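Course handout, October 2022
Block Play and Early Geometry, Unit 2
Nadège Carré, Plerkbridge

Stacking is usually the first building task given in this unit. It needs a flat surface, a few cubes of similar size and a simple rule about color. Three cubes are enough to begin with. Two should match and one should be different, so that the order of the tower can be talked about as well as its height.

A set of 18 will serve a whole group. Varnished tables work well, but wipe them first. 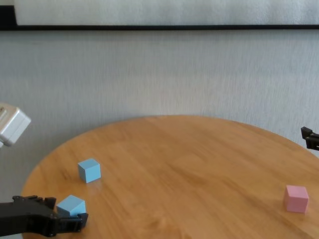 Before building, ask for a plan in words: bottom, middle, top. With two blue cubes and one pink there are three possible orders. Have students list all three on paper and mark the one that reads the same from either end.

Next comes alignment. A cube turned on the one below it leaves corners sticking out, while a cube pushed to one side shifts the weight. Small errors of either kind are fine in a tower of three. They matter more as it grows.
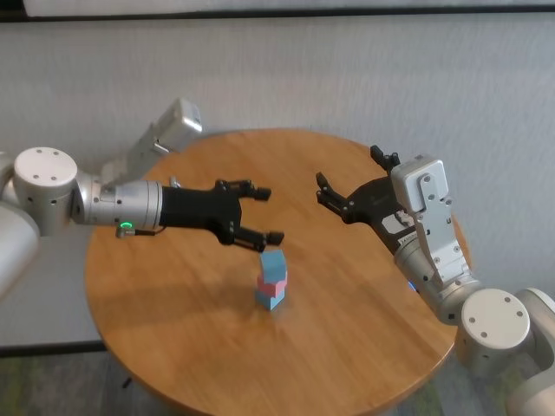 Fig. 2. Three-block tower, order blue, pink, blue. Note the turned middle block.

For next time: sketch the tower from above and from one side. Label each block and show any corner that extends past the block under it. Read the Teviditz chapter on balance, pages 2 to 18. The Rao worksheet is due in the same folder.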